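July 2026
By Ruba Bataineh

4. Setting up your first wash schedule

Okay, the washer is level, the hoses are on and you've run the empty cycle from section 3. If you skipped the empty cycle, please go back and do it! I skipped it on my very first Inell and spent a whole evening rinsing factory grease out of a pillowcase.

This section gets you from a blank control panel to a schedule that runs by itself. I'm writing it for the Inell with the dial in the middle. If yours has the dial on the left, the buttons are in a different order but they have the same names, so you'll be fine.

Before you start

You'll need the little card that came taped inside the drum door, the one with your three-digit setup number on it. Mine is 537 and I've written it on the side of the machine in pencil, because I lose cards. You'll also want one small load of everyday stuff, nothing you'd cry over.

4.1 Setting the clock

1. Turn the dial to Off, then press and hold Delay until the display blinks.
2. Turn the dial to the right hour and press Delay once.
3. Do the same for the minutes.
4. Press Start. The blinking stops and the clock stays put.

Note: the clock forgets everything in a power cut. If your schedule suddenly starts running in the middle of the night, check the clock first. I've had two people write to me convinced the machine was broken, and both times it was the clock.

4.2 Entering your setup number

1. With the dial still on Off, press Delay and Rinse together.
2. Use the dial to pick the first digit, then press Rinse to move along.
3. When all three digits are in, press Start.

If you hear one long beep, you're in. Two short beeps means a wrong digit, and you can just try again. It doesn't lock you out, however many times you get it wrong (I've tested this more than I'd like).

4.3 Sorting and filling

I used to sort by color and leave it there. These days I sort by weight as well, and my towels have come out so much softer. Heavy things hold water and bang around, and they rub lighter fabric thin over time. So jeans go with towels, and thin printed cottons go with other thin printed cottons.

1. Empty every pocket. Yes, the tiny one too.
2. Close zippers and turn printed pieces inside out.
3. Drop pieces in one at a time, loosely. Folded things don't rinse well in the middle.
4. Stop when you can still fit your hand, standing upright, between the clothes and the top of the drum.

Caution: don't push the load down to make room. The machine weighs the drum before it fills, and a squashed load throws the reading off. You'll get too little water and a streaky wash.

Caution: keep fingers away from the rubber door seal while you close the door. It pinches.

4.4 Saving the schedule

1. Turn the dial to the cycle you want. For a first try I'd go with Everyday.
2. Press Temp until it shows the setting your labels call for.
3. Press Delay once for every hour you want the machine to wait. The most it will take is 14.
4. Hold Start until the display says SAVED.

Raíssa Batista, who checked these steps on her own machine over in Flevbridge, points out that you have to keep holding Start for a good long moment – if you let go when the light comes on, the cycle begins right away and nothing is saved. Count to five and you'll be okay.

To change a saved schedule, go through the same steps and the new one writes over the old one. To clear it completely, set Delay to zero and hold Start again. There's no undo, so jot your settings down somewhere if you've fiddled with them a lot.

Note: the spin speed saves along with everything else, on a scale up to 100. I leave mine fairly low for prints and shirts, which means a longer time on the line but a lot less ironing. For towels I crank it all the way up.

4.5 If you use a Masri dispenser

The Masri clips into the drawer where the powder cup goes. Take the cup out first, push the Masri in until it clicks, and fill it to the lower line. The upper line is for very hard water, and if you fill to it anyway you'll be rinsing twice.

Don't use the Pravenus cup with a saved schedule. It's open at the top, so the soap sits there drying out while the delay counts down, and you end up with a crust in the drawer. It's fine for loads you start right away.

4.6 When the cycle ends

Take things out soon. Give each piece a good shake, hang the heavy ones first, and let the rest wait in something with holes or slots in it so the air can get in. Leave the drum door open a bit afterward, and the drawer too.

Section 5 covers cleaning the filter.

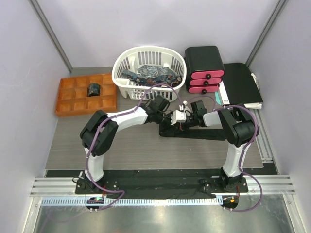
Patterned fabrics in a slotted basket.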